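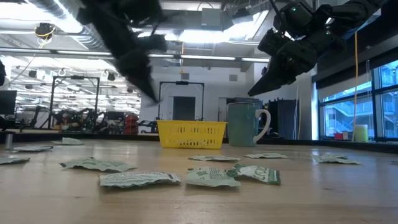 Figure 3. Snack wrappers on the wooden tabletop, with the yellow slotted basket and the teal mug.

3.2 Wrappers and other flexible packaging

Snack wrappers made up the largest single class of litter in our survey of shared work tables. Of the 300 items logged over the collection period, 147 were wrappers or parts of wrappers. Paper napkins, bottle caps and fruit peel made up most of the rest. We treat wrappers separately in this section because they take up far more table surface than their weight suggests, and because people cleared them less often than cups or cutlery.

Figure 3 shows a table with ten green-and-white wrappers and a shallow yellow basket near the center. We coded the state of each wrapper using the scheme developed by Manurung for the pilot study. A wrapper is "flat" if it lies against the surface over most of its length, "folded" if it has at least one clear crease that brings two faces together, and "crumpled" if it stands up from the table in more than one place. The table in Figure 3 has wrappers in all three states. Torn edges were noted but did not change the code, so the large wrapper with the crinkled edge near the front was coded on its shape alone.

Agreement between the two coders was good for flat wrappers and weaker for the other two states. Most disagreements came from wrappers that had been folded and then partly opened again. Gilchrist coded these as crumpled in the first pass and Manurung as folded. After discussion we kept "folded" for any case where the crease could still be followed from one side to the other, and the first 122 items were coded again under this rule.

Position was recorded relative to the nearest container. A wrapper was "adjacent" if it lay within one hand width of a basket, tray or bin, and "remote" otherwise. Mugs were not counted as containers, although participants in the Sunday sessions sometimes pushed small wrappers into them. Two wrappers that touched were still entered as two items. Where they only came close to touching, like the folded wrapper and the darker green one beside it in Figure 3, we made a note in the log so that the pair could be found again later.

The baskets we used were open at the top and had rows of slots along the side. We had first planned to use the deeper Steline tray, but in early trials people left it at the end of the table and walked around it. The shallow basket stayed near the middle. It also filled faster — a large wrapper that has not been pressed down takes up much of the space — and 20 of the items logged as remote were found on tables where the basket was already full.

We did not record brand, flavor or the size printed on the pack. Wrapper length was estimated by eye in three bands (small, medium, large), and long thin pieces were placed in the band that matched their longer side. The effect of this choice on the surface coverage estimates is taken up in Section 4.1.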